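Getting rid of things, part whatever

So I've been putting off writing this one because the apartment still isn't finished, and I had this idea that I'd post a big before and after when it was. That is clearly not happening before the summer, so you get the messy middle instead!

Quick catch-up if you missed the spring posts. We're moving from the house in Sanstead to a place less than half the size, and everything we own has to be either packed, sold, given away or argued over. I'm handling the packing and selling. The arguing is shared.

The garage took all of May. I thought it would be the easy room (it's a garage, how attached can you be to a garage) and then I opened the first box and found every birthday card my kids got before middle school. I sat on an upside-down bucket and read them for most of an afternoon. I kept eleven and then felt bad and went back for the rest, so all of them are coming with us. That box counts as a failure, but I don't care.

The books went better. I did the thing where you hold each one and ask if you'd buy it again today, and for most of them I wouldn't, including a whole shelf of travel guides to places I visited once in my twenties. The used bookstore took four bags. They gave me store credit, which my husband pointed out is a way of paying me in books. He has a point.

What the selling sites are really like

I've now sold enough stuff online to have opinions. People will drive an hour for a lamp and then ask for two dollars off in your driveway. A listing that says "smoke-free home" gets more messages than one that says the thing works. And nobody on earth wants a china cabinet. I had ours up for three weeks and the only reply was from a man asking if I knew anybody selling a boat.

The best sale was the old Drorance sewing machine, which weighs as much as a small car. The buyer was a retired tailor named Akihiko Sugiyama, and he spent twenty minutes at my kitchen table taking the side panel off and telling me which parts they stopped making well. Then he sewed a perfect straight line on a paper napkin and handed it to me. I've still got the napkin – yes, I know, I'm supposed to be getting rid of things.

The yard sale was fine. We made enough for takeout and a new shower curtain. If you're doing one, put the prices on the night before, and hide anything you aren't selling, including the table. A lady really wanted the table.

Toys are the worst

I left the toys for last, and they're the part I'd warn you about. Clothes you can be cold about. Toys have faces! My daughter is nineteen and lives two states away and she still made me video call her so she could rule on every single one. Some of the rulings took longer than picking her college.

What worked in the end was sorting by who would want it next. Little kid stuff went to my cousin, who has twins. Anything with all its pieces went in the donation pile. Anything with most of its pieces went in a bag marked "maybe" and the maybe bag is now in the trunk of my car, where I expect it to live until I sell the car.
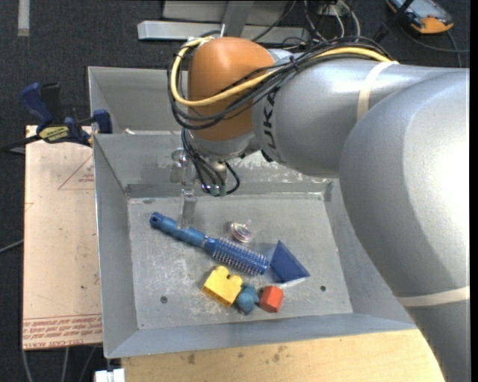

What's left

The kitchen, mainly. I've been eating my way through the pantry, so dinners have been strange (chickpeas and pancake mix, don't ask). I own three colanders and can't explain any of them. The new place has four kitchen drawers in total and one of those sticks, so I'm going to have to get serious about spatulas.

Then there's the closet under the stairs, which I haven't opened since the Christmas stuff went back in. If anyone has a good way to pack glass ornaments that doesn't involve buying one of those special boxes with the dividers, please leave it in the comments. I've been saving egg cartons but they only fit the small ones.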